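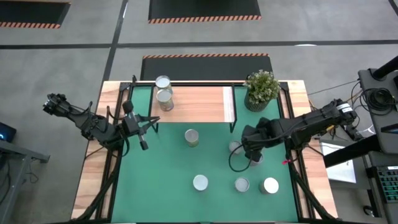
Telmo Figueroa had been told he could have the lab until ten, and he had told the rest of us it was until midnight. That was how the last night before Brilley began. I came in at six with my coat still on and he was already at the keyboard, not looking up. He had set out the cans for run 1,026 and the arms had started on them. Two cans were up at the left end of the shelf, one in front of the other, and the rest were still down on the green. The plant stood off to the right, where the rules said an obstacle had to stand.

"You're late," he said.

"I had a seminar."

"You could have skipped it."

I could have, and in October I would have. In October we all skipped things for Chambi. Chambi was our name for the pair of arms and everything that ran them, and it had been Telmo's grandmother's name for her dog. By spring it was Telmo and me most evenings, and the other three when there was food.

The task for the Unuvetti Cup was shelf stocking. You had a set time to get your cans up on the shelf without knocking the plant or dropping anything on the floor. Gretau College had entered three years in a row and come last in two of them. Telmo had been there for both. I had been there for the other one, when we came second from last, and he still spoke about it as if it had been my idea.

I took my coat off and sat down to read the log. It went on for 3,089 lines. Somewhere past the middle I found what I was looking for, which was my own change from the night before, taken out again.

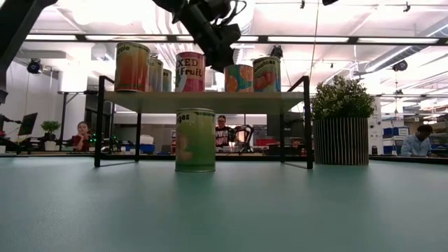
"You put the old grip back," I said.

"Yours was too slow."

"Mine didn't drop anything."

"It didn't drop anything because it ran out of time." He got up and moved the mixed fruit a little to the left. "I'd rather lose with six up and one on the floor than with four up and everyone asleep."

I said the judges took off more for one on the floor than they gave for two up. He knew that. He had read the rules to us in the minibus the year before, the whole way there, including the part about parking.

We ran it his way. The arm came down over the shelf, waited, and went up again. We ran it my way and he stood behind me with his hands in his pockets and sighed at the pauses. At some point the others went for chips. I asked for a portion and forgot to give anyone the money.

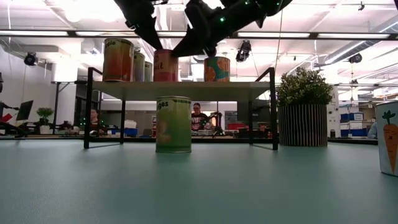 "There's something I should have said," Telmo told me. He was watching the arm and not me. "I'm not coming on the minibus tomorrow."

I thought he meant he was driving.

"I've got an interview. It's the same morning. I tried to move it and they wouldn't move it."

"Since when?"

"Two weeks."

I asked him who was going to run the desk. He said I was. I said I had never run the desk in front of anyone, and he said that was why he had wanted me here at six and not at whatever time I'd turned up. Then he sat down and wrote out the starting steps on the back of the entry form, in capitals, as if for a child. At the top he put 12/4/25 and underlined it, and next to step four he wrote DO NOT TOUCH IT IF IT PAUSES. It was my grip that paused. His never did.

"You've put mine in," I said.

"It's you that'll be standing there with it."

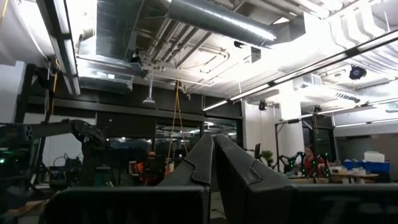
The others came back and we ate at the desk, which was against the rules of the lab. Telmo told them about the interview in one sentence with his mouth full. There was some shouting. He let it go on for a bit and then asked whether anybody had checked the minibus had a spare tyre — it hadn't, last year.

At ten the porter came up and said we were done. I looked at Telmo, who said midnight, and the porter said ten, and showed him the sheet. We shut everything down in the order on the form, with me reading it out and him keeping his hands behind his back. I got step three wrong and had to start again.

He walked with me as far as the bus stop and asked what time we were leaving. I said seven. He said to make it half past six, because of the roadworks.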